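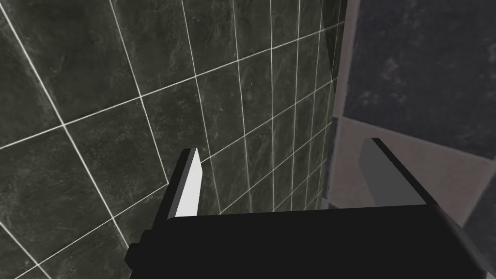 Kaisu Saarela wrote after the last curfew in Hendau to say that our old page was all about food and hardly mentioned the house itself. She had plenty of rice. What she didn't have was a way to darken the kitchen, a working radio, or any idea where she had put the children's birth certificates. Could we do it over, she asked, with the boring things first?

So the page has been done over. It covers keeping a household running when the army or police have closed the roads, a curfew is on, and the power may or may not be. It was last changed on Aug 23, 2026. Anything the authorities in your own district announce comes ahead of anything written here.

Papers

Put all the papers in one place before you do anything else. At a checkpoint you may be asked for identification for every adult, and in Trostutard last January people were also asked for something showing their address. A recent utility bill did the job in most cases. Some soldiers wanted the lease.

Use a flat zip bag inside a second one. Identity cards go in front. Behind them go birth and marriage certificates, the lease or deed, vehicle papers, vaccination cards, and prescriptions in the generic name of the drug. Write telephone numbers on a card in ink. People who have had the same phone for years often can't recite their own sister's number.

Make photocopies and leave a set with a relative in another part of town. Don't carry the originals around all day if copies are accepted where you live.

Keep the bag off the top shelf. A coat hook near the door works, under the coat.

Water

Fill things at the first announcement. Pressure in Hendau tends to drop in the evening once everybody has had the same idea, and it can stay down until the next morning. Start with the drinking containers, then the kettle and the big pots, then buckets for the toilet, and the bathtub last if you have one. Lids on everything. Plates will do for lids.

Mark drinking water and washing water differently. Tape on the handle is enough — one color for drinking, no tape for the rest. Tell the children which is which and then tell the grandparents.

If the tap runs cloudy afterward, let it settle, pour it through a clean cotton cloth, and bring it to a full rolling boil. Boiling doesn't remove fuel or chemicals. If it smells like either one, don't drink it.

A toilet can be flushed by pouring water straight into the bowl from a bucket, fast and from waist height. You don't need to fill the tank.

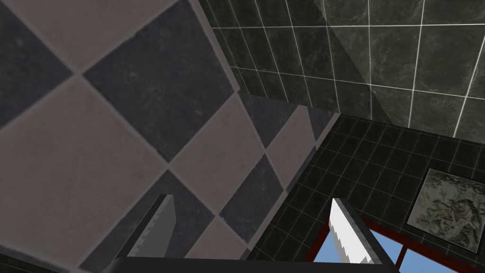

Windows and light

Choose one room for the evening and let the rest of the home go dark. An inside room or a hallway is best, with at least one wall between you and the street. It will be the warmest room in winter too, so blankets and sleeping mats can live there for the duration.

For blackout, wool blankets are better than bedsheets, and two dark bedsheets are better than one. Hang them from the curtain rod with clothespins so they come down quickly. Go outside before the curfew starts and look back at the window with the lamp on. Light usually leaks at the bottom corners. A rolled towel fixes that.

Tape on the glass, in a big X or otherwise, doesn't stop it from breaking, and the pieces that stay together can be large and heavy. A closed curtain does more. If you can get window film from a glazier before there is trouble, that's better again, but you have to put it on clean glass and the edges have to be pressed down hard. Move beds and chairs away from the window. Move the television too, if you care about it.

Candles are a last resort. Set one in a deep dish with some water or sand in the bottom, keep it away from the blankets you've just hung up, and put it out before anyone lies down. A flashlight pointed at a white ceiling lights a room well enough for cards or homework.

Radio and phones

A battery radio is worth more than a second phone. Hiebert on the market road sells the small Bronden model for 70, batteries not included, and any plain set with a dial will do as well. Find the station that carries the official announcements while things are quiet and mark the place on the dial with nail polish. Take the batteries out when you put the radio away for the season. Leaking ones ruin the contacts, and then you are scraping at them with a nail file at the worst possible time.

Listen on the hour and switch off in between. Leaving it on all day uses up the batteries and makes everybody in the house nervous.

Phones go on low-power mode with the screen turned down. Text instead of calling. Messages often get through when calls don't, and they can wait in line by themselves. Agree on one relative outside the area to pass news along, so you aren't all trying to reach each other.

Don't photograph soldiers, vehicles or checkpoints from the window. In several districts this is an offense during an operation, and in the others it's a bad idea.

Cooking with little fuel

Soak beans overnight and throw out the soaking water. Bring them to a boil, keep them at a hard boil for 30 minutes, and only then move the pot into a box packed tight with blankets, where they'll go on softening for hours without fuel. Kidney beans in particular need that hard boil first. Bring the pot back to a boil before you serve it.

Rice is simpler. Boil it for a few minutes with the lid on, wrap the pot, and leave it until the grain is soft. Eat it the same evening.

Never bring a charcoal grill indoors, and don't run a generator in the hallway, the stairwell or on a closed balcony. The fumes have no smell you would notice in time. Headache and sleepiness in more than one person means everyone goes out into the air, curfew or no curfew, as close to the door as you can safely stay, and you call for help from there.

Keep the refrigerator shut. Decide what you want before you open it, and use up the milk, meat and leftovers on the first day.

Money and shopping

Keep some cash in small notes. Card machines stop with the power, and a shop that has only been taking cash since morning won't be able to change a 1,000. In Trostutard the market was open for two hours around noon on most days, and the bread was gone in the first of them. Bring your own bags and go alone if you can.
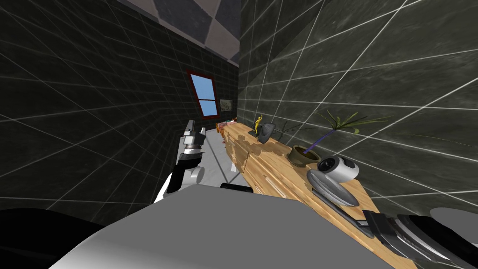 Go on foot, too, if the distance allows. Cars were being searched one at a time at the bridge, and people lost their whole two hours sitting in line. Walk with your hands free and your papers in an outer pocket, and say what you're reaching for before you reach. If you hear firing, get down first and look for something solid second. A wall or a curb is something solid. A parked car is mostly thin metal, apart from the engine end.

Medicines need more planning than groceries. Ask the pharmacist whether you can refill early, and try to keep a supply of 21 days ahead of you for anything that can't be skipped. Insulin will want a cool place if the power goes. An unglazed clay pot standing in a dish of water, with a damp cloth over it, stays cooler than the room in dry weather, but keep the insulin itself in a dry bag inside it and check the leaflet for the limits.

When someone knocks

Talk through it beforehand. One adult answers and the others stay where they are with their hands visible. Ask who it is through the door. If it's a search, turn on whatever light you have, tie up the dog or shut it in the bathroom, and tell them who else is in the home and where. Ask for a name and unit and write them down once they have left, along with the time and anything taken or broken.

Afterward

Leave the blankets folded by the window for a week or so. Curfews are often lifted and then put back. Empty the buckets onto the garden, wash the drinking containers with soap and dry them upside down before the lids go on, and recharge everything the day the power returns.

Don't pick up anything metal you don't recognize from the yard, the roof or the roadside, and don't let children collect casings. Leave it, mark the place from a distance with a chair or a branch, and report it.

Put the papers back in order before the bag goes back on the hook. Ours had a bus schedule in it and no lease.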